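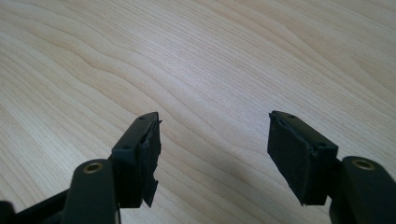 One reader wrote to us that if a movie says "based on a true story" at the beginning, then it has to be true, or the people who made it would get in trouble. Would they?

Mostly, no. A movie company can usually put those words on the screen without asking anyone for permission. There is no office where a person watches the movie with a history book open and stamps it TRUE. So when you see the words, it's fair to ask: which part?

A movie to practice on

Let's take The Long Water, from a company called Csizmadia Pictures. It's about a flood in the town of Grunisport, on the Zornen River. The words "based on a true story" come up in white letters before you see anything else.

In the movie, the rain falls for nine nights. A girl named only "the bell girl" climbs the church tower and rings the bell to wake everybody up. A greedy mayor refuses to believe her. A dog swims across the river with a rope in its mouth. In the end, the whole town is saved.

Now for what's in the old newspapers and town records. There was a flood in Grunisport, in April. It lasted 21 hours. The town had 1170 people living in it. A bell was rung, but the records don't say who rang it. The mayor was away visiting Kollthorpe, so he couldn't have refused to believe anyone. There's no dog. There's no mention of a rope, either.

So is the movie based on a true story? Well, there was a flood, and there was a bell. The company would say yes. You might say that's a pretty small amount of true for such big white letters.

Why do they change things?

If you ask people who make movies, they often say that real life is messy. That part is right. Real events have boring bits in the middle. Forty people might each do one small useful thing, and a movie can't introduce you to 40 people, so the writer squashes them together into one character. That's probably how we got the bell girl.

Time gets squashed or stretched as well. A movie can turn ten years into two hours, or one wet day into nine nights.

Words are nearly always made up. Think about what you said at breakfast a month ago. Can you remember it exactly? People in history mostly didn't write down their breakfast talk, so a writer has to guess.

Those are decent reasons. But there's another one that gets talked about less. The words help sell tickets. People lean forward a bit when they think something really happened. A swimming dog is nice. A swimming dog that was REAL is something you tell your friends about.

Do the different words mean different things?

You may see "based on a true story," "based on true events," or "inspired by true events." Many people think "based on" is a stronger promise than "inspired by." Maybe so, but there isn't one rule that every company follows, so don't count on it. "Inspired by" could mean the writer read one newspaper story and then invented the rest.

Stay for the end, too. After the list of names there's often some tiny writing saying that certain characters and events were changed or made up. It's funny how the "true" part gets the big letters and the "we changed it" part gets the little ones. In The Long Water it comes so late that most of the seats are already empty.

How to check for yourself

Pick one thing from the movie that you'd like to know about. Only one, or you'll be at it all week. Write it as a question, such as "Was there really a dog?"

Look for something written close to the time it happened. A library can help you find old newspapers, and a local museum may have letters or photographs. Be careful with websites about the movie itself. Some of them are made by the company, and some just copy each other. If 30 websites all repeat the same mistake, it's still a mistake.

Sometimes you won't find an answer. We still don't know who rang that bell. "I don't know" is an okay thing to write down, and you can leave the question open until someone finds more.

Does this spoil the movie?

It doesn't have to. You can like the dog and also know that someone made up the dog. Grown-ups forget this all the time, so if one of them tells you about the brave dog of Grunisport, you could ask where they heard it.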